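About Us

Home / About / Classes / Calendar / Shop / Contact

Dirnano is a small cooking school and supper kitchen in Dundgate. Been going since 2011. Mostly soups, dumplings, braises, breads, preserves. Home food, the kind you make in one pot and eat for three days.

New here? Short version. You come in, you wash your hands, you cook for an evening, you sit down and eat what you made. Leftovers go home with you — bring a jar or two with lids that fit.

How it started

A church hall on Hrnčiar Street, two hot plates and a folding table. The first class was sour cabbage soup and six people showed up, one of them by mistake (she wanted the choir). She stayed. The next month we did it again with potato dumplings and there was a waiting list, so we bought more bowls.

We stayed in the hall for three winters. Carried everything in and out in laundry baskets, every single time. Then the old print shop at 397 Vustau Road came up for rent and we took it without really doing the math. 900 square feet, a bad floor, good windows. The floor got fixed. The windows still stick in wet weather.

What we teach

Basics first. How to cut an onion without fear. How to brown meat and leave it alone while it browns. Salt early, taste often, taste again at the end. A lot of people come in saying they can't cook and what they mean is that they never got shown how hot the pan should be.

After basics there are the longer courses. Soup Season starts in September and runs 4 evenings, one soup an evening plus a bread to go with it. Bean soup with smoked paprika, mushroom and barley, chicken with tiny noodles, and the cabbage one from the church hall days. The recipe has changed maybe twice since then. More caraway now.

Dumplings is its own course becuase it has to be. Doughs, fillings, folding, freezing. Wear something you don't mind getting floury.

Sauces and Small Pots is the quiet one. Gravies, custards, caramel, a proper white sauce with no lumps. Lots of standing and stirring. People either love it or go back to dumplings.

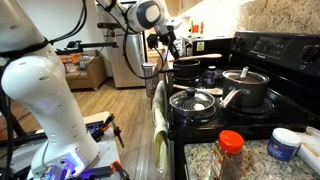
Low heat is most of what we go on about in that course. Milk especially. Turn it down further than you think, stir to the corners, walk away from your phone. If the custard splits, strain it and call it something else, we've all served worse. And write down what you did, even if it's on the back of a receipt, otherwise the good one never happens again.

Preserves is weekend only, late summer, depends on fruit. No dates until the plums say so.

How a class runs

Two and a half hours, usually closer to three. Twelve people at most, working in pairs. You don't need to bring a partner, you'll be put with somebody. We do the first bit together at the long table, then everyone goes off and cooks, then dinner.

Printed recipes for everyone. They get stained. Ask for another one on the way out.

Vegetarian versions of nearly everything, tell us when you book. Allergies too, please, in the booking form and not at the door. We use wheat flour, eggs, milk and nuts all the time and can't promise a kitchen free of any of them. For a serious nut allergy we'd say don't come, and we're sorry about that.

Kids from ten up are fine with an adult. The half term classes are just for them and fill fast.

Prices

Single evening is $69, food included. Courses work out a little cheaper per evening, see the Classes page. No tipping. If the price is the thing stopping you, write to us, there are a few free places in every course and we don't ask for paperwork.

Cancel a week ahead and you get all of it back. Less than that, you can send a friend in your place or move to another date once.

Supper nights

Once a month the tables get pushed together and we cook for around forty. Set menu, no choices, one sitting. Soup, a main, something sweet, coffee. It's loud. Menu goes up on the Calendar page when we know it, which can be pretty late — depends what the market has.

Bring your own wine, we have glasses. They don't match.

The shop shelf

By the front door. Jars, dried mushrooms, our own spice mixes, flour from the mill out past Dundgate, aprons when we have them. The plum butter sells out by Christmas every year and we never make enough, so please stop asking in March. The recipe card is free though, take one.

Wooden spoons also. Oil them. Don't put them in the dishwasher!

Things we get asked

Do you do birthdays? Yes, small ones, six people and up.

Do you do work outings? Yes. Daytime is easier than evening.

Can I just watch? Sure, but you'll end up peeling something.

Will you come to my house and teach? No, sorry, used to, too much hauling.

Do you sell a cookbook? Started one. It's in a folder. Don't hold your breath.

Is there parking? Behind the building, enter from the alley. Not in front of the tire shop, they will tow you and they're fast.

Is the building accesible? Ramp at the back, wide door, bathroom on the ground floor. One lower counter for anyone who'd like to sit while working, mention it when you book so we can set that end up for you.

Getting here

Dirnano
397 Vustau Road, Dundgate

Bus stops at the corner of Vustau and Hrnčiar, then a two minute walk downhill. Green door. The bell is broken, knock hard or come around by the ramp.

Office hours are mornings, more or less. Email is better than phone, we can't hear the phone over the mixer. Replies can take a couple of days when a course is on.

Page last updated February 18, 2020. Spring dates are on the Calendar now, bread class still to be added.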